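The Case for Slower Hands

Most of the argument about teaching robots by demonstration is an argument about quantity. A group publishes a hundred hours of teleoperated manipulation, another group publishes a thousand, and the conversation moves to who can afford ten thousand. I want to argue about something less popular: the person holding the controller, and what that person is told to do before recording starts.

My position is that operator instructions are the most neglected part of the whole pipeline. They are usually a page long, they are usually written last, and they usually contain the word "naturally." Operators are asked to perform the task naturally. It is a poor instruction. A person moving a two-fingered gripper through a joystick, a headset or a leader arm has no natural way of doing it. What comes out is a personal style, developed in the first couple of hours and then repeated until the end of the contract.

I have reviewed demonstrations for long enough to recognize operators by their approach paths. One comes in high and drops. One slides along the surface and closes late. One stops short of every object, waits, and then commits. All of these complete the task, and all of them are marked as successes. When they are pooled and handed to a policy, the policy is asked to reproduce three habits at once, with nothing in the observation to tell it which habit applies. Some learning methods cope with this better than others. The ones built to represent several modes do pick a mode, most of the time. They also switch modes in the middle of an approach, and that is where objects get knocked over.

Last December we ran a small comparison on the Mumilo project, which covers kitchen tasks and is recorded partly on hardware and partly in simulation. We had 235 demonstrations of one pick-and-place task from 6 operators, collected with the usual page of instructions. We then took 2 of the same operators, gave them a written protocol with 9 rules, and collected the same number again. The policy architecture, the training schedule and the evaluation starts were unchanged. The policy trained on the protocol set was better at grasping and much better at recovering after a bad first contact. It was slightly worse when the object was moved to the far corners of the workspace, where the larger pool of operators had wandered more.

I don't offer this as proof. Fewer operators means less variety whether or not there is a protocol, and we changed both at once, as several people have pointed out to me. The cleaner experiment keeps the operators fixed and changes only the page they read. We are doing that one now. My expectation is that the gap narrows and does not close.

The rules themselves are dull. The first concerns pauses. Operators pause to think, and the recording captures the pause as a long run of near-zero actions. A policy trained on enough of these learns that holding still is a reasonable thing to do near an object, and it will hold still there for as long as you let it. The common fix is to strip out idle steps afterward. It works, but it also strips out pauses that meant something, such as waiting for a swinging object to settle. Our rule is that the operator decides on the grasp before the recording begins and pauses afterward only if the object is moving.

The second concerns corrections. The standard practice at Golten, where I worked before this, was to discard any demonstration with a fumble. It made a tidy dataset and a brittle policy. A robot that has only ever seen clean approaches has no information on what to do two centimeters to the side of one. The Mumilo protocol keeps fumbles, provided the operator recovers without opening the gripper more than once. It also asks for a fixed share of demonstrations to begin from a deliberately poor pose: gripper rotated the wrong way, too low, or on the wrong side of the object.

The third concerns viewpoint. Teleoperators should see what the policy will see and nothing more. This is the rule that meets the most resistance, because it makes the work slower and more irritating. An operator standing beside the robot can lean over and look behind an obstacle. The policy can't lean. If the human used information that was never recorded, the demonstration contains a decision with no visible cause, and the learner will attach that decision to whatever happens to correlate with it.

Kinesthetic teaching, where the person takes hold of the arm and moves it, has the same problem in a worse form. The human's eyes are in the wrong place and the human's body is often in the picture. It has real advantages. Contact forces are felt directly, and a beginner produces usable motions in minutes. For inserting, wiping and turning things I would still choose it. For picking objects off a surface I think the convenience is bought too dearly, and I have stopped recommending it.

Approach direction is the rule I would keep if I had to give up all the others. It says that the operator must choose a side of the object on the basis of the object, and must choose the same side whenever the object presents itself the same way. With boxes and balls this hardly matters. With anything that has a handle it matters a great deal.
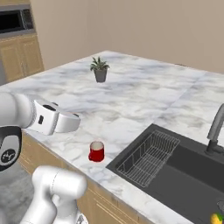
Simulation is where I find this easiest to check, because the start state can be restored exactly and given to every operator in turn. Even a plain kitchen start leaves more open than the people who design tasks tend to believe. Take a red mug standing close to the front edge of a marble counter, just left of a sink, with the handle toward the gripper. An operator could take the handle, or pinch the rim with one finger inside, or come down over the body if the jaws open far enough. The sink, with a wire rack in it, limits how far one can sensibly swing around to the other side. The counter farther back is open apart from a potted plant and a tiny dark object, so nothing there forces a decision on the way in. Under our protocol the handle facing the gripper settles the matter: take the handle, level the jaws early, and come in along a line that does not cross the mug. Under "naturally," I would expect every option on that list to turn up, and at least one operator to use different options on consecutive attempts.

The obvious objection is that I am doing by hand what the learning algorithm ought to do by itself. If the data is diverse and the model is large, the argument goes, preferences sort themselves out, and a protocol only narrows what the robot can learn. There is something in this. Our own result at the corners of the workspace points that way. A protocol that fixes the approach should be paired with a much wider spread of object poses than most groups bother with, and we did not do enough of that.

But the objection assumes a scale that most people working on this will not reach. Unby, the small integrator that supplies our leader arms, has customers who will collect a few hundred demonstrations for a task and then need the thing to run. For them each inconsistent demonstration is a measurable share of everything the robot knows. Telling them to collect more is telling them to buy something they have already said they can't afford.

A second objection is that rules tire people out. They do. Our operators' throughput fell for the first few sessions and came back only partly. Anyone budgeting for protocol-driven collection should budget for shorter shifts as well. The Milošević interface we use for remote sessions shows the active rules in a side panel, and the operators' main request was to have it hidden, as they had memorized them and found it distracting. We hid it. Violations went up a little over the next few sessions, and it is now visible again at the start of each session and hidden afterward.

What I would like to see is modest. Papers that release demonstration data should release the instructions given to the operators, word for word, including the revisions made halfway through when somebody noticed a problem. They should say how many operators there were and tag each demonstration with an anonymous operator number. They should say what the operators could see. All of it fits on two pages of an appendix, and without it I can't tell whether a difference between two datasets comes from the robot, the task or the habits of whoever was at the controls.

Our own protocol was last revised on 11th March. The change was to the pause rule, which had been worded so that operators read it as forbidding any stop before contact, and several had begun rushing the last few centimeters.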